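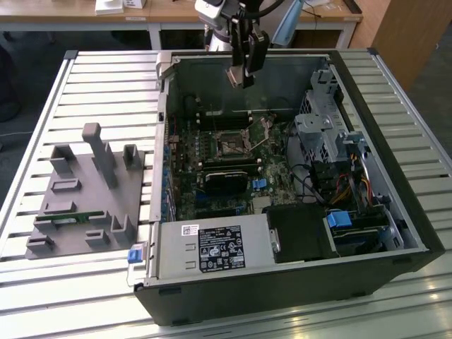
Open desktop computer case with the processor socket empty.

Main page Contents Random article Talk Read Edit View history

Deltness disturbances

The Deltness disturbances were three nights of unrest in the city of Deltness, in the Jernent district, which followed the release without charge of two police officers who were accused of beating a market trader, Adanech Hadgu. They began in August and ended after the district council agreed to open an inquiry. The events are also called the Habte Street riots, after the street where most of the damage was done.

Background

Relations between the police and the residents of the lower town were already poor before the arrest. In the two years before the disturbances, the district complaints office received 376 complaints about the use of force, and it upheld nine of them. Most came from the streets near the covered market, where the traders were often stopped for checks of their licenses.

Hadgu sold cloth on Habte Street. She was stopped in the evening, shortly before the market closed, and refused to hand over her license until the officers gave their names. She was held at the Masico station overnight and was released the next morning with a broken wrist and injuries to the face. The police report stated that she had fallen on the station steps. Two other persons held in the same corridor gave statements which did not agree with the report.

The station logbook had no entry for her between 9:40 in the evening and 6:15 in the morning. This gap became later the main subject of the inquiry.

The disturbances

The decision to release the officers was announced at four in the afternoon. By evening a crowd of almost 2,000 had come to the square in front of the Masico station. The first hours were calm, with speeches and singing, and the traders kept their stalls closed. After dark stones were thrown at the station windows, and a line of 80 officers moved to clear the square.

On the second night the unrest moved to Habte Street, and several shops were burned, among them some that belonged to supporters of Hadgu. She asked twice on local radio for people to go home. A curfew was declared on the third day. It was widely ignored in the lower town - in the upper town it was hardly needed.

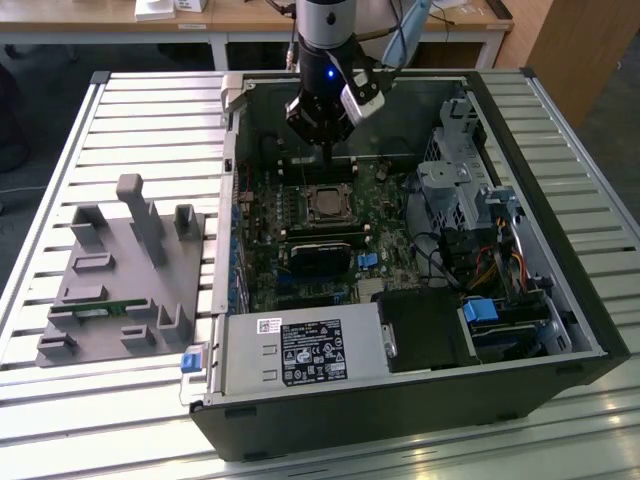 In total 157 people were arrested. The majority were released within a week, and 22 were convicted, mainly of theft and of breaking the curfew. No deaths were recorded.

Inquiry and aftermath

The inquiry was led by Mebrat Kassa, a retired judge from outside the district. Her report found that the injuries could not be explained by a fall, and that the missing pages of the logbook had been removed on purpose. It did not say by whom. One officer was dismissed and the other was allowed to retire, a result that was criticized by the traders and also by the police union, for opposite reasons.

Following the report, every station in Jernent had to keep a second copy of the custody log at the district court. Hadgu received a payment from the council, the amount of which was not made public. She returned to her stall the next spring.

See also

Masico station
Custody records in Jernent
Kassa report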